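Stornivis glassware notes
Version of 8th February

Summary

Stornivis is a small collection of notes and photographs on storing stemmed glasses upside down. It covers hanging racks, shelf rails and plain trays. The notes were begun in October by Verena Oberholzer and are maintained by Gunnel Hovland. Text and pictures may be reused with credit to both.

Contents

notes/ – one text file per storage type, 8 files in total
photos/ – 100 photographs, sorted by storage type
terms.txt – short list of the words used for parts of a glass and a rack
changes.txt – record of corrections

Terms

Foot: the flat disc a glass stands on.
Stem: the part between foot and bowl.
Bowl: the part that holds the drink.
Holder: the ring or slot that takes the foot.
Base: the block or tray a freestanding rack rises from.

"Goblet" and "wine glass" are treated as the same thing. Earlier versions kept them apart, which led to duplicate entries under Flakemar and Rebelo. These have been merged.

Fields

Each entry records the storage type, the material of the base where known, the number of places, and the colour of each glass. Colour is written as a single plain word (orange, not coral or tangerine). Glasses lying loose on the table are entered under "unracked" and are not added to the rack total. The material of a glass is left blank unless it can be told from the finish or was noted at the time.

Freestanding racks

Racks with a wooden base and a curled metal stand are filed under "branching". Glasses hang by the foot, bowl down. 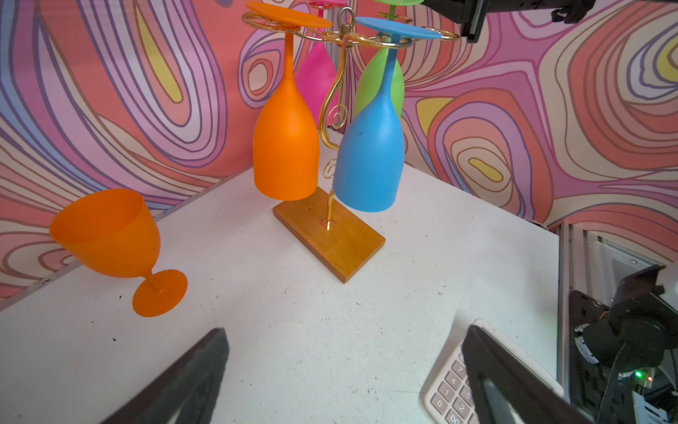 Load opposite sides in turn, so that the weight stays over the base. Glasses at the back are often partly hidden by those in front, and their colour should be checked against the written entry before anything is changed.

Known gaps

The Elleo folder has no measurements. 20 entries lack a base material. Shelf rails are thinly covered – only one kitchen was visited.

Corrections

Send the entry number, the field and the new value to Gunnel Hovland. Changes to terms.txt need a note in changes.txt as well.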